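手を引いて教える、という仕事 Plumidikの区さんに聞く

Plumidikの作業場は、駅から坂をのぼって、もうひとつ坂をのぼったところにあります。十二月の午後、息を切らしてたどり着いたわたしに、Tin-yau Auさんはまず熱いほうじ茶を出してくれました。香港の生まれで、日本に来てからは「アウさん」で通っているそうです。見出しに使った「区」の字は、名刺の裏に小さく刷ってあったもの。「表はローマ字です。役所の人も配達の人も、みんな『く』さんと読むので」と笑っておられました。

この連載ではこれまで、木工や活版、豆腐づくりなど、手の仕事をしている方にお話を聞いてきました。今回はロボットです。畑違いじゃないかと編集部でもずいぶん話し合ったのですが、アウさんの仕事は、ロボットに手本を見せること。文字どおり腕をつかんで動かしてやったり、離れた席から操縦したりして、ものの取り方を一つずつ覚えさせていくのだと聞いて、それならぜひ、とお願いした次第です。

「昔は、教えるというと座標を打ち込むことでした。右へ何ミリ、下へ何ミリ。あれはあれで好きだったんですよ。部品がいつも同じところに来るなら、今でもいちばん確かです。でも、箱の中にばらばらに入ったものを取るとなると、毎回景色が違うでしょう。数字を打っている間に日が暮れてしまう」

そこで、手本です。やり方は大きく二通りあって、アウさんはどちらも使います。ひとつは、腕を力の抜けた状態にして、人が直接持って導くやり方。もうひとつは、手元の小さな操縦桿で動かすやり方で、こちらは遠隔操作と呼ばれています。

直接持って導くほうは、感触がそのまま伝わるのがいい、とアウさんは言います。箱の壁に指先が当たれば、自分の手にもコツンと来る。布をつまんで引けば、引かれる重さがある。

「子どもに箸の持ち方を教えるとき、後ろから手を添えるでしょう。あれに近いです。ただ、うちの子どもは肩幅が大きいから、後ろに回ると前が見えないんですね。それに、わたしの腕や頭がカメラに入ってしまう。あとでその記録を使って学習させると、機械のほうは『先生の頭が見えたら手を下ろす』なんて、へんな覚え方をしかねない。だから箱の中のものを取る練習は、ほとんど遠隔操作でやっています」

遠隔操作のほうは、慣れるまでがたいへんだそうです。画面越しでは奥行きがつかみにくい。手首を回したつもりが、腕全体がぐるりと回りこんでくる。わたしも練習用の画面で少しだけ触らせてもらいましたが、四角い積み木ひとつつまむのに、お茶がすっかりぬるくなりました。アウさんは隣で、急かしもせず、ただ「もう少し上から」「はい、そこで待って」と声をかけてくれます。この声のかけ方がまた上手で、自動車教習所にこんな先生がいたら、わたしの運転ももうちょっとましだったのではないかと思うほどでした。

「待つ、というのが大事なんです。つかむ前に一拍おく。人間は自然にやっているんですが、操縦していると焦ってしまって、下ろしながら閉じる。すると手本全体が雑になります。雑な手本を見せれば、雑に覚えます。機械は素直ですから」

いま取り組んでいるのは、Fakatdenという会社から頼まれた仕分けの仕事で、社内ではKwanと呼ばれています。箱に雑多な品物が入っていて、それを一つずつ取り出す。これまでに記録した手本は328回。そのうち学習に使うのをやめたものが30回あるといいます。落としたものは全部外すのかと思ったら、そうではないのだそうです。

「落として、拾いなおした記録は残します。それは立派な手本なんですよ。困ったときにどうするかが入っていますから。外すのは、わたしが迷ったときのものです。右のを取ろうか、左のを取ろうかと、途中で気が変わって手がうろうろする。見返すと、自分でも何がしたかったのかわからない」

品物の選び方にも、ずいぶん気をつかっておられます。硬いもの、やわらかいもの、転がるもの、光るもの。丸いものは指で挟むと逃げていくし、つやつやした袋は光の当たり方で形が変わって見える。細長いものが壁にぴったり沿っていると、指を入れる隙間がない。そういうときは、いったん端を押して、少し斜めにしてからつかむ。この「押してから取る」を最初に手本に入れたのは、アウさんが台所で、流しの隅に貼りついたスプーンを取ろうとしていたときの思いつきだそうです。

「爪でちょっと動かしたんです。あっ、と思って、洗いものを途中にして、メモを書きました。妻には叱られましたけれど」

では、一日にどのくらい教えるのでしょう。以前は朝から晩まで操縦桿を握っていたそうですが、いまは一日11回までと決めています。少なくありませんか、と思わず聞いてしまいました。

「少ないです。でも、そのあとに見返す時間がいります。それから、並べなおす時間。前と似た置き方ばかりになると、いくら回数を重ねても同じことを教えているだけなんですね。手で置くと、どうしても癖が出る。わたしは大きいものを奥に置きたがるらしくて、これは人に言われるまで気がつきませんでした」

教える人は、アウさんを入れて4人。同じ品物を取るのでも、それぞれにやり方が違います。真上からすっと下りる人もいれば、横から回りこむ人もいる。ひとつに揃えたほうがよいのかどうか、そこは仲間うちでも意見が割れているのだとか。アウさん自身は、揃えすぎないほうがいいという考えです。ただし、つかむ前に一拍おくことだけは、全員に守ってもらっています。

機械が自分で動くのを初めて見たときのことを尋ねると、アウさんは少し黙って、湯のみを両手で包みました。

「前にいたPlondanoという会社でのことです。夕方の六時を過ぎていました。その頃は木の円筒を取る練習をさせていて、手本を全部学習させて、さあやってごらん、と。そうしたら、つかむ前に手首をほんの少しだけ傾けたんです。あれはわたしの癖なんですよ。右の手首を若いころに痛めていて、まっすぐだと少しつらい。だから傾ける。機械には何の必要もないのに、ちゃんと傾けてからつかみに行きました」

うれしかったですか、と聞くと、「恥ずかしかったです」という答えでした。「悪いところまで見られていたようで。でも、まあ、うれしかったですね。帰りの電車で、ずっと自分の手を見ていました」

この話を聞いていて、わたしは以前お訪ねした豆腐屋さんのことを思い出しました。お弟子さんが、親方とそっくり同じところで鼻をすするのです。仕事を受け継ぐというのは、そういう余計なものまで一緒に受け取ることなのかもしれません。そう話すと、アウさんは大きくうなずいて、その豆腐屋はどこですか、と手帳を出されました。

これから教えてみたいことはありますか。最後にそううかがうと、洗濯物、靴ひも、と指を折ったあとで、「餃子の皮」とおっしゃいました。包むほうではなく、重なった皮を一枚だけはがすところ。あれができたら、もうわたしが教えることはないです、と。外はすっかり暗くなっていて、帰りは坂の途中までアウさんが送ってくださいました。
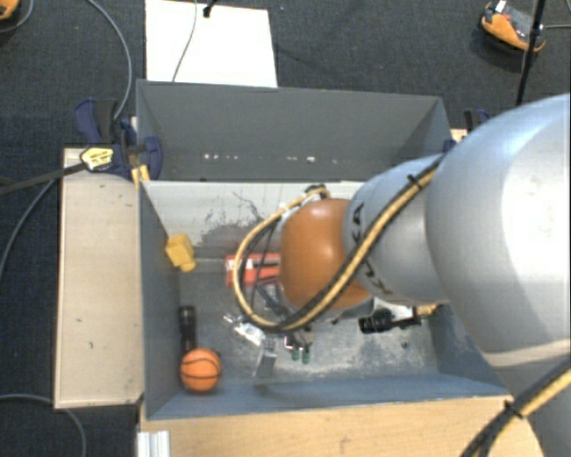 記事を読んだ森下より。工場で長く座標打ちの教示をやっていた者です。迷った手本を外すという話には、膝を打ちました。わたしどもの時代にも、打ち込んだ点を見れば、誰がどこで迷ったかはだいたいわかったものです。ひとつ気になったのは、4人の教え方を揃えないというところで、右から回る人と左から回る人の手本が混ざったとき、機械が間をとって真ん中へ突っ込んでいくことはないのでしょうか。次にアウさんにお会いになることがあれば、ぜひ聞いてみてください。餃子の皮は、うちでは端を少し水でぬらしてはがしています。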